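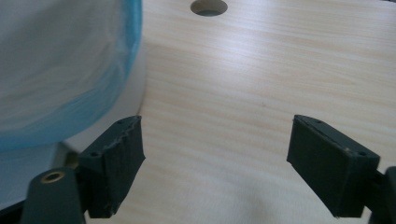
Chapter 4
When the Grip Lets Go

I learned most of what I know about faults from a gripper that dropped things. I'd been at Gurnico for less than a year, I'd passed all my courses, and I was quite sure that if a robot went wrong it would do so in a way I could look up (a red light, a code, a page in the manual!). Then in December our bench unit started letting go of small parts halfway to the bin, and there was no code at all. As far as the controller knew, everything was fine.

The job was dull. Pick a part up off the bench, carry it across, drop it in the bin, go back for the next one. We ran it 2000 times for the first test and I watched far more of those than anyone should. Most went perfectly. Now and then the fingers closed, the arm lifted, and the part slid out and went skittering across the bench.

My first idea was that the motor was weak, so I turned up the closing force. The drops stopped for an afternoon and I went home very pleased with myself. Next morning they were back, and now the parts that did make it to the bin had dents in them. I had made a second fault on top of the first, and for a while I couldn't tell which one I was looking at.

Fanni Hajdu, who had the desk by the door, asked me what I'd changed. I told her the force. She asked what else. Well, the speed, a bit. And I'd swapped one of the finger pads, and moved the bin closer. I hadn't written any of it down. She put everything back the way it had been before I touched it and made me start the count again from zero, and I sulked, and she was right.

On the second run we kept a proper log, and the first bad drop came at cycle 1772. We stopped the machine there and left it alone while we looked. One pad had worn more than the other, so the part was being held by a corner. A firmer squeeze only helped until the corner slipped too.

Now the part I like least. While I was chasing all this I had reached in between the fingers, with the power on, to pick out a dropped part. More than once. The arm was waiting for a signal from a sensor, and my sleeve could easily have given it one. I wasn't hurt, but that was luck, and I've put it in this chapter so you'll remember it when you're tired and the off switch is on the far side of the bench.

We'll take this in order. First, how to make a machine safe before you look at it. Then how to keep a fault log that somebody else can read. After that we'll get to wear, slip and bad sensor readings, and work through my gripper again with the sums put in. Have a pencil handy for that bit.

Reader comments

Kiều Hứa: We had the same corner slip on our line and blamed the software for weeks. Passing this on to the night shift.

Định Võ: Is the log sheet in the back of the book or do we make our own?

Nhi Đàm: @Định it's in the back, after the answers. The print is tiny though, I redrew mine.

Sơn Lưu: Would like to know if you ever replaced just the one pad or both. We always do both.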